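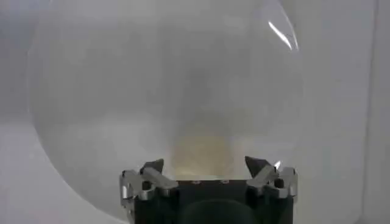 Handout 6: Visit to the Flanaveck demonstration hall

Introduction to Automation, second part of the course
Prepared by Mercy Ndung'u

Please read this handout before the visit in January. It tells you what you will be shown and which questions I want you to think about. We go with 25 students, and the hall can take only half of you at one station at a time, so you will be divided into two groups on arrival. The group lists hang beside the door of the lab.

1. The place

Flanaveck builds handling cells for small factories. Once a year it opens its hall at Ferkside to schools and to customers. The engineers who show the stations are the same persons who program them, so you may ask difficult questions. They prefer it. In the last year one of our students asked why the arm was slower on the way down than on the way up, and the answer took most of the coffee break.

2. Main topic: gripping things that are hard to see

The station that matters most for us is the one for clear parts. In the lectures we spoke mostly of opaque objects, where a camera finds an edge because the object is darker or lighter than the table. With a transparent object this is much weaker. The light goes through it, and the camera receives mostly the background.

Look at what a camera at the wrist receives when there is a clear dome in its view. Three things help us to find it:

a) The rim. Where the surface curves away, it gives a soft gray line. The line is thin and has low contrast, and against a pale wall it is easy to lose.

b) The glare. A bright streak is the strongest signal of all, but it is not fixed to the object. Its position depends on the light, the surface and the camera together. If the arm moves, the streak can slide along the surface. A program that follows the streak follows the wrong thing.

c) The small change of the background. Seen through the dome, the wall behind is slightly dimmer and softer. The difference is so small that a simple threshold will usually fail.

Depth cameras have their own trouble here. Many of them measure the surface behind the clear one, or return no value, and then you have a hole in the depth map exactly where the object is. We did this calculation in Handout 4, please bring it with you.

3. The gripper

The wrist view also shows the tool itself: a black body, two finger assemblies with silver metal links, and dark pointed fingertips with a wide gap between them. Please remember the following points from the lecture on end effectors.

Two fingers facing each other give a good hold on parts with parallel sides. A round part is less easy, and a thin round part is less easy again. The contact area is small, so the pressure is high. With a thin clear shell we must limit the force, and the limit must be set before the contact, because the shell may bend or crack faster than the controller reacts.

A camera which travels with the wrist always has the fingers in its picture. This is useful — we can check where the tips are relative to the object — but they also cover a part of the view, and shiny metal makes its own bright points. The program should mask the known region of the tool before it searches for highlights.

Another question is focus. A thing behind the clear surface can be so blurred that only its color remains, for example a pale yellowish patch with no edges. From one such picture we cannot say what it is. Do not write in your report more than the picture permits!

4. Program of the visit

First station: fixed feeders and a simple pick and place cell. 20 minutes.
Second station: clear parts, wrist camera, discussion of lighting. 30 minutes.
After this there is a short talk by Santoso, the firm that supplies the lamps and diffusers. Then free questions.

5. Rules in the hall

Stay behind the yellow line also when an arm stands still. Closed shoes are required. Ask before you take pictures, and do not use flash, it disturbs the vision stations.

6. Report

Two pages, in your own words. Answer these:

Why is diffuse light from above a good choice for some clear parts, and what do we lose with it?
Which of the signals a) to c) would you trust first, and under which condition would you change your mind?
Propose one other tool for lifting a thin dome. Suction is permitted as an answer, but then say where you put the cup and what the curvature does to the seal.

Put the report in the box in room Lamwood before the next exercise. Late reports I will read, but without comments.

Recent course materials
Handout 5: End effectors and contact force
Handout 4: Depth sensing, with solved problems
Exercise sheet: Hand-eye calibration
Reading list, updated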